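Mamley Legal Advice Centre
Premises and client safety checklist, with comments

Completed 2020-01-21 by Martti Laaksonen. Second reader: Han-gyeol Ko.
Covers the ground floor waiting area, interview rooms A and B, the file store, the kitchen and the rear yard. The Pollock Street outreach desk has its own sheet.

Marking: OK / Attention / Fail

1. Entrance and waiting area

1.1 Front door opens fully and closes without slamming. OK
1.2 Ramp clear, handrail firm. Attention
Comment: Rail is firm. Moss on the lower half of the ramp, needs scrubbing before the next frost.
1.3 Seating sound and not blocking the exit. OK
Comment: Room limit is 12 seated. Notice is up by the desk.
1.4 Legal aid eligibility leaflets current. Fail
Comment: Two of the leaflets in the rack still give the old phone number for the duty solicitor scheme. Removed. Reprint is with Grostov, 50 copies of each to start with.
1.5 Complaints procedure on display. OK

2. Interview rooms

2.1 Adviser's chair nearest the door. Room A OK, Room B Attention
Comment: Room B had been turned round again, with the client between the adviser and the door. Put back. Please leave it that way, including for bail and family appointments where several relatives come in.
2.2 Panic button tested. OK
Comment: Both sounded at the front desk. Room A button is stiff and has to be pressed hard.
2.3 Conversation cannot be followed from the waiting area. Attention
Comment: Normal speech in Room A is fine. In Room B single words can be made out from the end seat. Move that seat for now. Door seal to be priced.
2.4 No client papers left on desk or in printer tray. Fail
Comment: One witness statement in the Room B printer. Returned to the caseworker and entered in the incident book.

3. Kitchen and waste

3.1 Surfaces clear of papers. OK
3.2 Confidential waste kept apart from general waste. Attention

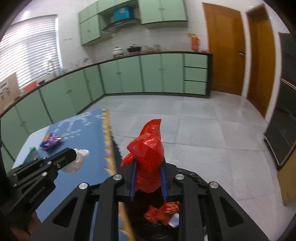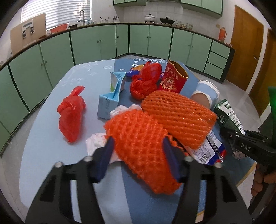
Comment on 3.2: Confidential waste goes only in the locked grey bin in the corridor, and the kitchen bins are for kitchen rubbish. A draft letter to the court was found in the general bin under the sink, torn once across and easily read. The caseworker has been spoken to. Packaging such as a crumpled red plastic bag or the orange foam nets off fruit should not go in the grey bin either, as the shredding firm sends back mixed loads and charges for the trip. If in doubt about a sheet of paper, treat it as confidential.
3.3 Kettle and fridge leads undamaged. OK
3.4 Fire blanket on its hook. OK
3.5 Fridge contents labelled. Attention
Comment: Minor. Clear out on the last working day of each week.

4. File store

4.1 Door locked when unattended. OK
4.2 Key log filled in. Attention
Comment: Two entries without a return time.
4.3 Shelves not overloaded. Fail
Comment: Store was set up for 419 files and now holds over 780. Top shelf on the left wall is bowing. Nothing more to go on it. Closed files past their keeping date to be listed and sent to Istov for destruction, certificate to be kept.
4.4 Files involving people in custody kept in the lockable cabinet. OK
4.5 Step stool in good order. OK

5. Fire and exits

5.1 Rear exit opens without a key. OK
5.2 Route to rear exit clear. Attention
Comment: Archive boxes in the passage. Moved during the inspection.
5.3 Extinguishers in date. OK
5.4 Emergency lighting. Fail
Comment: Unit over the rear door did not come on. Electrician to be booked.

6. Lone working and prison visits

6.1 Visit sheet completed before the adviser leaves. OK
6.2 Call-back time agreed and kept. Attention
Comment: One late call-back last month. The adviser had been kept waiting at the gate with her phone in a locker. H.K. suggests the call-back time should run from leaving the prison. Agreed, sheet to be changed.
6.3 Proof of identity and visit letter carried. OK

Actions
Rear door light: M. Laaksonen, urgent.
Closed file list: H. Ko, by the end of February.
Ramp and passage: M. Laaksonen.
Price for Room B door seal: H. Ko.
Leaflet rack to be checked again when the reprint arrives.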